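Search posts
Search

Philomena Gbeho
Thread on the Hotberg session token bug, now that the fix has shipped. Long, and mostly about cache keys.

1/
Hotberg is a login proxy. It sits in front of internal web apps and checks a session token on every request. Checking a signature is slow on small hardware, so Hotberg caches the result. The bug is in the cache.

2/
The cache key was built from the token header and payload. The signature was left out. Once a valid token had been checked, any token with the same header and payload passed, whatever bytes sat in the signature field.

3/
That sounds harmless. To forge a token you need the payload, and if you have the payload you usually have the whole token. The exception is logging. Hotberg strips signatures from its debug log and writes the rest in full.

4/
So anyone who could read the debug log could rebuild a working session. Log access is often granted far more widely than admin access. On our install the log went to a shared bucket that every contractor account could read.

5/
Found by Kojo Yakubu while he was chasing an unrelated timeout. He truncated a token by hand, expected a 401, and got the dashboard. He repeated it after a restart and got the 401. Cold cache, correct answer. Warm cache, wrong answer.

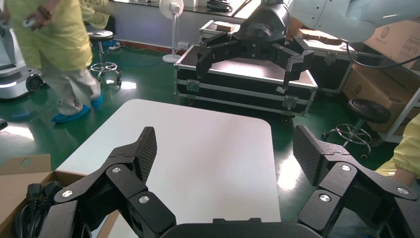
AFFECTED VERSIONS

6/
Builds 419 through 473, default settings. Builds before 419 had no result cache. If you set verify_cache to off you were not exposed, at the cost of one full signature check per request.

7/
The cache entry lives for up to 4 hours and is not cleared on logout. Logging out removes the session from the user table, but the cached result is consulted first. A rebuilt token therefore outlived the session it came from.

8/
Xolani Mokoena asked whether the Clustska plugin changes anything. It does. With Clustska the cache is shared between nodes, so a token checked on one node is accepted on all of them. Restarting a single node clears nothing.

9/
The Ellov backend is not affected. It hashes the complete token string before lookup. Same cache code otherwise, different key function. The two functions have nearly the same name, and the test suite only imported the Ellov one.

10/
Reported to the maintainers in May. Sena Nutsugah replied the same afternoon, confirmed it on a clean install, and asked for the config file and the raw log. The first patch added the signature to the key. The second cleared the entry on logout. You need both.

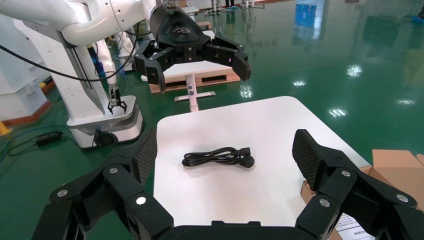
Bench table, gripper open.

11/
What to do, in order. Update past build 473. Flush the shared cache if you run one. Rotate the signing key. Then look at who can read your debug logs. Rotating the key before the flush does not help, as old results stay in the cache until they expire.

12/
Detection is awkward. A cache hit is logged as "ok" with no signature data, so a forged request and a real one produce the same line. Source address is the only useful field. We compared it against the address at login and reviewed every mismatch by hand.

13/
Our mismatches were all phones moving between wifi and mobile data. I would not read much into that for other sites.

14/
Augustina Agbeko has a small script that replays a token with a zeroed signature against your own proxy. Run it twice, with a valid login in between. If the second run returns 200, you are still exposed. It needs a test account and nothing else.

15/
Correction to 8/: on Clustska, restarting all nodes at the same time does clear the cache. A rolling restart does not, because each node refills from its neighbors as it comes back.

16/
Someone asked about Ansah. It uses its own token format and I have not tested it. Replies are open if you have.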